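Podico Shared Workshop
Progress report to the Zovilport Small Grants Fund
2025-04-01

The tabletop handling build remains on schedule. Work since October has centered on the bench, the gripper and the wiring. Spending to date is $1,025, all of it on parts and bench materials. Labor is unpaid and is not charged to the grant.

The gripper is mounted, and members have logged 46 hours of bench time.

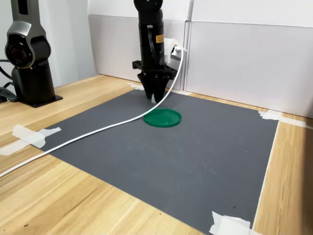

Cable routing is the main item still open. We intend to shorten the longer runs and clip them back before trials at higher speed begin — a change that needs no added funds. The control software, Nuchit, will be updated at the same time.

Two tasks remain for the next period: repeat pick trials with small lids, and a written setup guide for Pudex members.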